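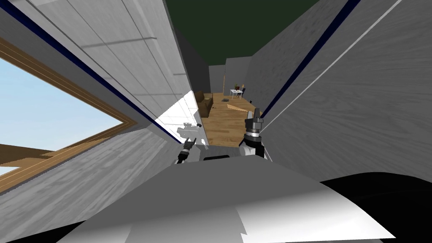 Filippos Chrysikopoulos once told me that a hallway is the only room people pay for and never furnish, and I've been arguing with him about it ever since. We had this fight over the plans for the Lazaridis house, a small place in Drarnudari with one long passage down the middle, and I lost. So welcome to Chapter 4, where I get to have my say!

This chapter is about circulation - the floor space we use for getting from one room to another. I used to treat it as whatever was left over once the real rooms were drawn (I was young, and I liked big kitchens). Then I measured a clinic in Brastamar. It had 2000 square feet of floor, and 348 of them were corridor. I went back and checked my tape, twice.

We'll start with width, and what happens when two people meet while one of them is carrying a laundry basket. After that come turns, doors that swing the wrong way, and daylight at the far end of a passage. The Plondov apartments show up in section 3, so keep a pencil handy and sketch along with me.

Before you read on, draw the floor plan of your own home from memory. Shade every spot where you only ever walk.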